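Nurkari Low-Wall Box, Black

Open top, rectangular, for tabletops, shelves and drawers
Sold singly or in sets of 5
Made for Nurkari in Griltonport

I'll admit I didn't expect to get this worked up over a box! When we opened the shop we sold linens and nothing else, and people kept writing to ask what they were supposed to keep them in. I'd send them off to look for a tray or a drawer insert, and they'd come back a week later saying the sides were too high, or the thing was so deep that whatever was at the bottom got forgotten. So Rozália Kun and I sat down with a pile of cardboard and some tape and started cutting walls down until a folded cloth was easy to grab without digging.

The low wall is the whole point. You can set a cloth in from above, or slide your hands over the side and lift it straight out, and the fold stays put (mostly, if you fold the way I do, which is fast and a little crooked). I keep one on my own kitchen counter for dish towels and another in the hall closet for pillowcases, and I've stopped refolding things every time I pull one out.

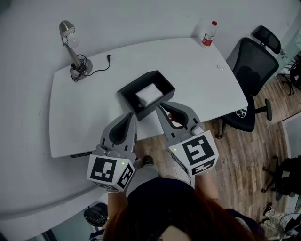 The black Low-Wall Box on a white table, with a folded white cloth inside.

We get asked a lot why it comes in black. I wanted something that looked good with white linens, and I like being able to see at a glance whether there's a cloth left or I need to do laundry. Sibel Tokgöz, who does our color samples, tried a sand and a pale gray in March. The sand may come back later this year. The gray is gone for good, sorry to the two people who loved it.

What fits? One bath towel folded in thirds and then in half, or a short stack of dish towels, or napkins in two rows if you're neat about it. It is not a laundry basket and it won't hold a duvet, please don't try (someone did, and sent me a very funny email).

Cleaning is easy. Wipe it with a soft damp cloth and let it dry before you put linens back in. Skip the dishwasher and skip anything scratchy, especially on the inside floor where your fabric sits.

If you're putting it in a drawer, measure the inside of the drawer and not the front! I have made this mistake at home and I sell the things.

Current stock: 287 boxes
Orders leave our Griltonport workroom within 5 working days
Returns accepted for 33 days, unused, in the original wrap

Shops and guesthouses can order up to 400 at the trade price. Write to Ekrem Toprak through the contact form and tell him how many you need and when, and he'll send you a quote with shipping.

The cloth is sold separately, under Table and Kitchen.

Nurhan Coşkun
Page updated April 10, 2021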